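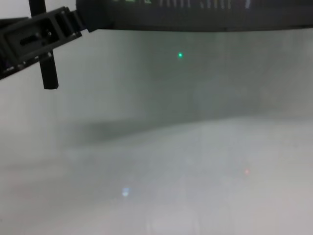

Open day recordings, Pastden, brochure handling

These are the recordings from the open day at Pastden, released November 28, 2025. The brochure demo was meant to fill the gap while the coffee was being set up, and it ended up running until closing. The table is a white one with nothing much on it, so the background is close to blank pale gray. The chest camera sits close to the arm, and dark hardware along the top of its view is normal for this set. So are small dots of light on the pale surfaces, one of them bright green. Mask them if they bother your model. They stopped bothering ours after a week.

What's in it

43 sessions, 1633 clips. A session is one run of the demo for one group of visitors, from Kiprono's welcome to the point where people drifted off toward the sandwiches. Clips are cut at each new grasp. Two kinds of view are included, head and chest, and not every clip has both.

The tasks are lifting a brochure, turning it, opening the fold, and passing it across. Laying it back down neatly was on the plan too. See Known problems.

Folders are named by session. Inside each one there is a clips folder, a notes file, and a timing file. The notes were typed by Nghĩa Doãn during the demo with one hand, the other hand being on the stop button. We fixed the spelling where we could tell what the word was. 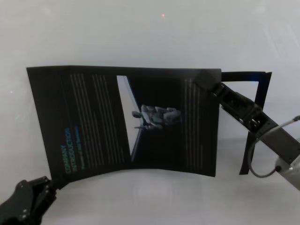
Paper is a miserable thing to give a robot in front of guests. It bends, it slides, and everyone watching has been able to pick it up since they were two. Thiện Triệu wanted foam blocks. Tala Rizk pointed out that visitors go home and talk about whatever they saw, and nobody goes home and talks about foam blocks. Tala won, and Thiện got to write the grasp code.

How it was run

Both arms were driven by a person for the first 4 sessions, then by the Tresa policy with a person standing by. The control field in the timing file tells you which. If it says "mixed," someone took over partway through and the exact moment is marked to the nearest second, more or less.

The policy was trained in April on plain office paper. Glossy stock came later, and you can tell from the grip force logs.

Questions from visitors, as logged

Can it fold a fitted sheet? (No.)
Can it read the brochure? (No.)
Is it tired? (Asked in session 12, by an adult.)
How much does it cost? (Refer to Abimbola Bassey, who refers you to a form.)

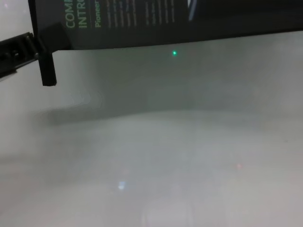 Known problems

Sessions 19 to 22 have clock drift between the two views. Numeo, our sync tool, reports them as fine. They are not fine – shift the chest view back by hand until the grasps line up.

Success labels are generous. A clip is marked "success" if the sheet was still held at the end, with no opinion on what shape it was in. Putting a brochure down flat is labeled separately, and you should look at those numbers before you promise anybody anything.

The lighting was whatever the hall had. Some 100 clips are dim enough that we left them out of the training split and put them in a folder called dim.

Audio is removed. Visitors talked over most of it, and so did we.

Splits

Train and test are split by session, never by clip. Please keep it that way. The Ngô baseline was first run on a clip split and looked wonderful for an afternoon.

Use and contact

Free for research and teaching. For anything else write to Abimbola. Bug reports go to Nghĩa, with the session name and clip number, please – "the one where it drops it" does not narrow things down.

Changes

1.1 Fixed swapped left and right in the timing files.
1.0 First release. Left and right swapped in the timing files.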